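News from the Drive Bench
Looking after the Clurness cell

If you've walked past the Clurness cell this February you'll have noticed the guard door open more than it's shut. We've been giving the arm its 4,000-cycle service, and I've been looking forward to writing this one up!

For anyone new to the list, Clurness is our disassembly cell. It takes hard drives out of old desktop computers, caddy and all, so they can go on to Foseck for checking. The arm does the fiddly part over and over, and that's hard on the gripper. By the end of a long run the fingers start closing a hair off center, and with a plastic caddy a hair is plenty. You get a pull that goes slightly sideways, the caddy binds in its bay, and the arm stops and asks for help.

So, the service. First job is always the fingers. They come off, get wiped down with a dry cloth, and the pads get a good look under the bench lamp. Ours had a shiny patch on one side, so we swapped both pads (never just one – the new one grips harder and you're back to pulling crooked). Then the screws go back in by hand, all of them, before anybody picks up the torque driver. Horațiu Enache marks each screw head with a dab of paint pen on our spare set and I'm hoping to talk him into doing it on this one too.

After that comes re-teaching the approach. The Javus fixture plate had been nudged at some point, so every saved point was slightly wrong in the same direction. We could have shifted the whole frame and called it done, but the bay positions deserved a proper check, so we jogged in to each one at slow speed with a hand on the stop.

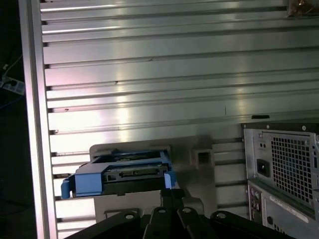 Fingertips just below the blue caddy, with the drive still in its bay.

What I love about this step is how much you learn by going slow. At full speed the approach looks perfect. At 5 percent you can watch one finger get there before the other, and you know right away which way to move the point. We took 2 millimeters out of the height and the fingers now meet the caddy together. Such a small number, and such a big difference in how it sounds.

Next up was the pull itself. We had the force limit set high from back when the pads were worn, and with fresh pads it can come way down. I'd suggest anyone with a similar setup do the same: turn it down until the pull fails, then go back up one step. Keep the teach pendant close by while you do it, and write the old value on the whiteboard before you touch anything. (Ask me how I know. There was a morning in the Mihăilă shop spent hunting for a number that had been perfectly good.)

Once the limit was in, we ran 20 pulls with the same caddy, checking the gripper screws halfway through and again at the end. None had moved.
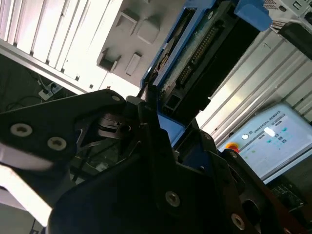 Sânziana Surdu wrote in after the draft of this item went round, and she'd like us to add the cable check to the list. In her experience the wrist cable wears long before the fingers do, right where it bends on the way back from a pull, and she'd rather see it looked at every week than every service. She also asks that we stop cleaning the pads with anything wet, as it leaves them slick for the first few picks.

Both good points, and the cable check is now on the weekly sheet by the guard door. The spare pads are in the second drawer, left side, and there's one pair remaining, so please tell me if you use it. More are on order.

Next month: the fixture plate, and how we plan to pin it down so it stays where we put it.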